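Print this page
E-mail this page

Section 4. Preparing the Table for a Placement Repeatability Run

This section covers the table-top part of the Wollitska method. It assumes that the arm is bolted down, powered and homed as described in Section 3, and that the controller runs the Clodamden software with the run file already loaded. The method compares where the arm was told to go with where the wrist camera sees it arrive, using a taped grid as the common reference. 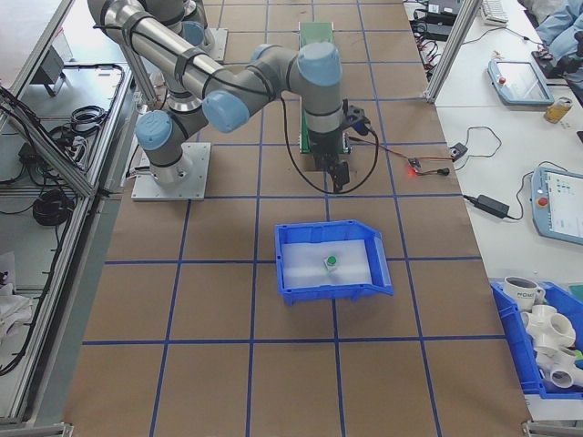
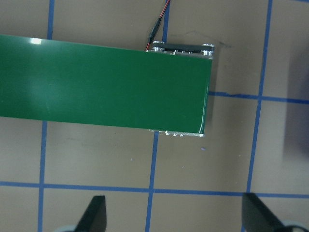

Fixed camera view of the cell, then the wrist camera view of the conveyor and grid.

4.1 Paper and grid

1. Cover the table with kraft paper. Pull it flat and tape it down along all four sides. Replace the paper if it has creases deeper than the tape is thick.
2. Mark the grid with blue tape. The nominal pitch is 220 mm, measured from tape center to tape center.
3. Press the tape down with a roller or the side of a marker. Lifted edges shift under the gripper and show up in the wrist view as curved lines.
4. Measure both diagonals of one cell. If they differ by more than 4 mm, lift the nearer strip and lay it again.

Note: The grid does not have to be perfect. The fitting step in Section 5 solves for each line separately and tolerates small waves in the tape. It does not tolerate a line that moves between trials.

4.2 Conveyor and sensor wiring

5. Set the conveyor on the paper and mark its corners in pen. Older pen marks from earlier runs may stay, provided they are not inside the cell used for scoring.
6. Route the red and black motor wires away from the scoring cell. Leave enough slack at the inline connector that the belt unit can be moved by hand without pulling on the board.
7. Place the sensor module near the table edge and connect it. Confirm that the indicator on the circuit board is lit before you go on.
8. Jog the arm through its full reach at low speed and watch the cable loop at the wrist. The loop must clear the conveyor in every pose.

CAUTION: Keep the pendant within reach of the operator during step 8. Do not jog with one hand while holding the wiring with the other.

CAUTION: The conveyor can start without warning when the run file is loaded. Disconnect the motor lead before adjusting the belt.

4.3 Bin and test object

9. Place the receiving bin with its open lip facing away from the arm's base. Line the floor of the bin with a white sheet. An unlined bin gives poor edges in the fixed camera view and the object fit will fail on some trials.
10. Put the test object near the center of the liner. The start position is recorded by the software, so exact placement by hand is not required.
11. Keep spare objects and fittings in a second bin off the work table.

4.4 Checking the wrist view

12. Move the arm to the check pose. Both fingers should be visible at the bottom of the wrist view, spread apart, with at least one full grid cell between them and the conveyor.
13. Look for glare. Glossy panels reflect the ceiling lights, and a bright spot is acceptable if it does not touch a tape line. If it does, turn the panel a few degrees or switch off the nearest light.
14. Look for shadows. A soft shadow over bare paper can be ignored. A shadow edge that runs parallel to a tape line must be removed, as the line finder will sometimes follow it.
15. Save one check frame and compare it with the reference frame.

4.5 Run length and expected results

A standard run is 400 trials. Do not stop a run to tidy the table; abort it and start again – partial runs cannot be merged.

The method was first tried on the Frandsen cell by Frida Þorgeirsson, and the default limits in the run file come from that work. In 3527 scored placements, most of the large errors were traced to grid movement, with very few caused by the arm. Steps 3 and 6 were added to the procedure after that result. Limits for the Tostov gripper have not been revised since May and should be treated as provisional.

If the error plot shows a steady drift in one direction, check the tape first, then the base plate bolts, then the wrist camera mount. Repeat steps 12 to 15 after any correction.

Continue to Section 5, Line Fitting and Scoring.

Print this page
E-mail this page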